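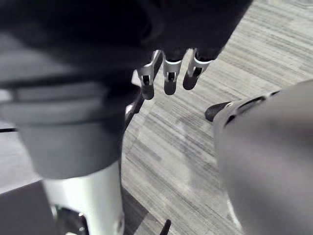 November, afternoon. Shadow separation on the Bruso matt stock is still poor with the standard Lilurix black. The bottom steps of the wedge print as one tone, and the loss starts further up the scale than it did on the last roll. Highlights are fine. The trouble is worst where a very dark area meets a pale metallic one, as with the three silver fingers hanging under that nearly black mass: the eye adapts to the silver and whatever modelling there is in the black goes. A wedge printed on white paper has the same fault as a test, so I have added a second wedge with a mid-grey surround.

Printed both wedges on roll 3451, left them to dry on the rack for 60 minutes, then read them on the Penrose. Freya Horrocks read them again without seeing my figures. We agree everywhere except the darkest two steps, where the instrument does not repeat well in any case. Readings are in the blue folder under the roll number.

Liam Tapley thinks the ink limit is set too high and the coating is flooding. Plausible. The back of the sheet shows slight cockle over the solid patches and none elsewhere. Against that, cutting the limit by 5 per cent made no difference to the wedge that I could measure. Cut by 10 per cent, the lowest steps do part slightly, but the solid is visibly weaker and has gone brown under the tungsten lamp.
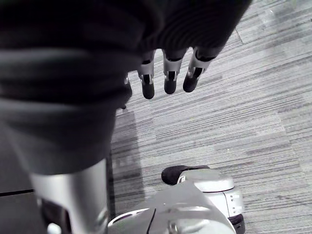
Curve changes

Left the limit at minus 5 and worked on the curve instead. Raised the toe in small increments, one print per change, same head temperature, same pass count. The first two were too timid to show. The third opened the shadows without greying the solid. The fourth put a kink in the curve near the quarter tone, visible as a band in the smooth ramp. Gone back to the third and saved it as the working curve.

Note for Declan Ackroyd: the Cosorer profile overrides the curve if it is loaded second. Load it first. I lost an hour to this before lunch.

Drying is the other variable. Wedge readings taken straight off the printer are darker than the same patches read after the hour, by more than the change I am trying to measure.

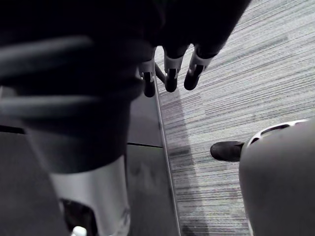
So nothing read in the first hour should go in the folder, and I have struck out the two sets from the morning. Alfie Lightfoot's readings from the previous roll may have the same problem. He did not write down the drying time. Will ask.

To do
Repeat the working curve on a fresh roll.
Nozzle check before and after, both kept.
Ask Amber Bloxham whether the gloss stock can be spared for a comparison.
Replace the tungsten lamp, one side is flickering.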